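Surface reflectance and the shared workroom

Hamisi Kioko measures light for a living, and most of the complaints he is called in to investigate are attributed to the wrong piece of equipment. A client reports that the ceiling fixtures are too bright. Kioko puts a meter on the desks and finds an ordinary level of illumination falling on them. Then he measures what is coming back up.

"People experience luminance," he said. "They buy illuminance. The first is what leaves a surface toward your eye, the second is what lands on it. The purchase order only mentions the second one."

Kioko works for Edari, a small lighting consultancy that takes on offices, libraries, school workshops and clinic back rooms. He spoke in April at the firm's office in Lurnadcombe, where his own desk is a dull mid-gray and faces a side wall. The window is to his left.

His argument concerns tabletops. Over several years of refurbishment work, he said, he has seen darker furniture replaced by white or near-white tops, usually at the same time as the old fluorescent tubes come out and LED panels go in. Either change can be handled without difficulty. When both arrive in the same order, the designer often carries over the light output from the old room, and the new surfaces return far more of it.

At a job last year for Velby, a document services company, the desks that staff had complained about reflected 78 percent of the light reaching them. The desks they replaced, two of which were still in storage, measured 41 percent. The illumination at desk height had barely changed.

"So the desk was sending back nearly twice as much light, and the text on it was the same text," Kioko said. "The paper used to be the brightest thing in front of them. After the change, the paper and the desk were competing."

A reflectance value by itself is an incomplete specification. It gives the fraction of light returned and omits the direction. A matte surface scatters light widely, so its brightness changes little as the viewer moves. A gloss surface concentrates part of the reflection at the mirror angle, where it produces a visible image of the fixture or the window. Two samples can share one reflectance figure and behave differently under the same panel.

Kioko asks suppliers for both numbers, the reflectance and the gloss, and for the angle at which gloss was measured. He described the response as mixed. Some send a data sheet the same afternoon. Others send a color name.

"A color name tells me what the marketing department was thinking," he said. "I had one sample labeled as sand and one labeled as stone, and I could not separate them with the instrument."

His general preference for mixed-use tables is a light neutral in the middle of the range, with low gloss and a wall behind it that is somewhat lighter than the top. The lighter wall matters because a seated person looks up often, and a steep drop or rise in brightness between the table and the background requires the eye to adapt each time.

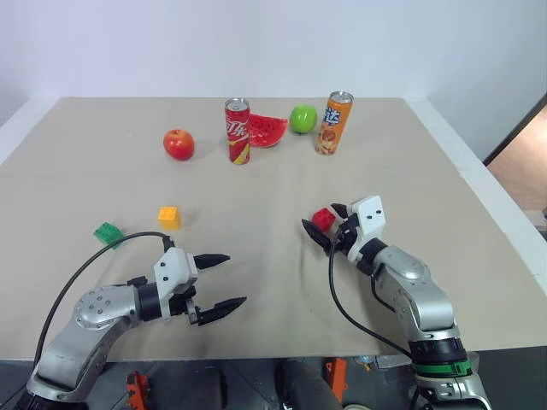 A beige-gray tabletop against a pale bluish-white wall, with toy blocks, fruit and drink cans.

Rooms where people handle small objects have a further requirement. Objects need to separate from the surface by contrast, and saturated colors do this easily on a neutral ground. Pale items are harder. Kioko said that white parts on a white bench are a common source of dropped and miscounted pieces in school workshops, and that adding light does not solve the problem, as part and bench brighten together.

Shadows help in such cases. A fully diffuse ceiling removes them, and with them much of the information about where an object meets the table. He usually keeps one directional source in the room, set to the side of the main working position and aimed so that its mirror angle misses the seated eye.

Edges are a smaller topic on which he has firm opinions. A border that contrasts with the top marks the limit of the usable area and can help people with low vision. The same border in a glossy material can produce a bright line that runs the length of the table and shifts as the reader moves.

"I would take the contrast and skip the shine," he said. "They are specified together far too often."

Not everyone in his field gives furniture this much attention. Eylül Akbulut, who designs interiors at Bergmann and has worked with Kioko on two libraries, agrees with his measurements but disputes their priority. In her view the ceiling should be dimmable by zone, and the furniture can then be chosen for cleaning, wear and cost.

"Hamisi wants the table to be correct on the day it is installed," Akbulut said. "I want a room that can be corrected later. Tables get moved. They get covered in paper. In a library, half of the surface is books by noon."

She also noted that pale tops have advantages his reports tend to treat briefly. They show spills, they make a deep room feel less closed in, and in a space with limited daylight they send some of it farther from the window. In one of the libraries the two worked on, she kept the light tables and reduced the panel output instead.

Kioko accepted the point about dimming, with a condition. Zone controls work when someone adjusts them, he said, and on return visits he frequently finds every zone at full output. At Velby, the panels had been dimmable from the start. The control was behind a filing cabinet.

His recommendation there was inexpensive. Output was lowered in the affected zone, and 10 desks nearest the windows received matte writing mats in mid-gray. The desks themselves stayed. Edari has a second set of readings scheduled for the winter, when the sun is lower and reaches the back row.

For anyone choosing tables without a meter, he suggested taking a large sample into the room, laying it flat at working height, and sitting down in front of it at two different times of day. The sample should be viewed with a sheet of ordinary printed paper on it. Standing over it at a showroom counter tests a different angle.

"Sit where the person will sit," Kioko said. "If you can find the light fixture in the tabletop, send the sample back."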